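## 4. Setting up the hand-held gripper pair

This section covers the Ikel hand-held grippers from the moment they come out of the case to the first saved recording. If you have already paired yours with a Berneck base unit, skip to 4.3. The calibration there needs doing again each time you change rooms, even if the grippers haven't been switched off.

We love this part of the system. Once the pair is tracking properly you can pick up almost anything small and have the motion on disk a moment later, and most people get the feel of it within a few tries.

### 4.1 Before you start

You will need:

- both grippers, charged
- the Berneck base unit and its power lead
- the head camera and strap
- the calibration card (in the lid pocket of the case)
- a soft dry cloth

Charging from flat takes 60 minutes with the supplied charger. The grippers will charge from a laptop port too, but slowly, and the base unit won't pair with a gripper that is still plugged in.

> **Caution:** Keep fingers out of the jaws while the grippers start up. They close fully once to find their zero position, and the spring is stronger than it looks.

### 4.2 Fitting the marker panels

Each gripper has a square marker panel which tells the head camera where the gripper is. The two patterns are different and must not be swapped. If they are, the software will happily record your left hand as your right, and you won't see any error until playback.

1. Wipe both panels with the dry cloth. Don't use glass cleaner or alcohol, as both lift the black print.
2. Find the small notch on the back of each panel. It goes towards the jaws.
3. Slide the panel in until it clicks. There should be no rattle when you shake the gripper gently.
4. Hold both grippers out in front of you with the panels facing your head and check that the patterns match the diagram inside the case lid.

**Note:** If a panel is scratched across the black part of the pattern, replace it. Scratches in the white border matter less, but tracking does suffer once they get near a corner. Spare panels are part number 196 and come as a left and right set.

### 4.3 Preparing the room and calibrating

You don't need a laboratory for this! A furnished room is fine, and good variety in the background gives you far more useful recordings. Walk the route you mean to work in first, and look at the floor. Power strips and cables are easy to miss once your eyes are on the grippers, so move them to the wall or tape them down.

Other people may stay in the room. Ask them to keep their hands away from whatever you're picking up, and to keep their feet out of your path.

Shiny floors and glass tops can throw light back on to the markers. If the tracking bar drops as you lean over a table, close a blind or turn off the nearest lamp before changing any settings.

To calibrate:

1. Switch on the base unit and wait for the long beep.
2. Put on the head camera. Tighten the strap so that it doesn't slide when you nod.
3. Switch on both grippers and let the jaws close and reopen.
4. Lay the calibration card flat on a table at the height you'll be working at. A low table is fine.
5. Stand one step back, look at the card and press the base unit button once.
6. Bring both grippers forward into view, a shoulder's width apart, and hold them there for the count of five.

The live view at step 6 should have both marker panels in it, unobstructed, with the work surface beyond them. Sleeves are the usual trouble, so push long ones back. A pair of white insoles on a glass-topped table makes a good first task, being light, flat and just awkward enough to teach you the jaw angle.

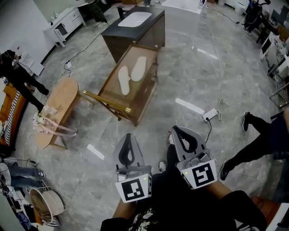 ### 4.4 Your first recording

1. Open Rudau on the laptop and choose **New session**.
2. Check that the tracking bar for each gripper reads 100. Anything lower at rest means a dirty panel or a missed step in 4.3.
3. Squeeze both triggers together to start recording. You'll hear a short beep.
4. Pick up the object, move it, put it down. Go at a normal pace – slow, careful movements look odd on playback and are harder to use.
5. Bring the grippers back to where you started and squeeze both triggers again to stop.
6. Play the recording back before making another.

On playback, watch the coloured line drawn for each gripper. It should be smooth all the way. A line that jumps and comes back means the panel went out of view for a moment, usually when the wrist was turned too far. Turn your elbow out a little and try again.

**Note:** Rudau keeps up to 3000 recordings per project. Start a new project before you reach the limit, as older ones can't be moved across later.

### 4.5 Looking after the grippers

Wipe the jaw pads after every session. Dust builds up quickly if you've been working with shoes, rugs or anything else that lives on a floor, and dusty pads slip on smooth objects.

Every September, or sooner if the trigger begins to feel gritty:

- remove the two screws under the handle and lift off the cover
- brush out the trigger slot with the small brush from the Nyitrai service kit
- put one drop of the kit oil on the pivot, and no more
- refit the cover and work the trigger until it moves freely
- repeat the calibration in 4.3

> **Caution:** Switch the gripper off and unplug it before removing the cover. Don't loosen the brass screw beside the pivot. It sets the jaw travel and can only be reset by us.

### 4.6 If something isn't right

**One gripper doesn't pair.** Switch it off, hold the trigger in, and switch it back on. Let go when the jaws move.

**Both track well but drift apart over time.** The head camera has moved on the strap. Tighten it and calibrate again.

**The jaws stop short of closing.** Look for grit between the pads first. If they are clean, run the zero check from the Rudau **Tools** menu – it's quick and sorts out most cases.

**Tracking is lost in one part of the room only.** Look for a reflection or a bright window behind your hands, and face the other way if you can.

Section 5 covers using two pairs of grippers with one base unit.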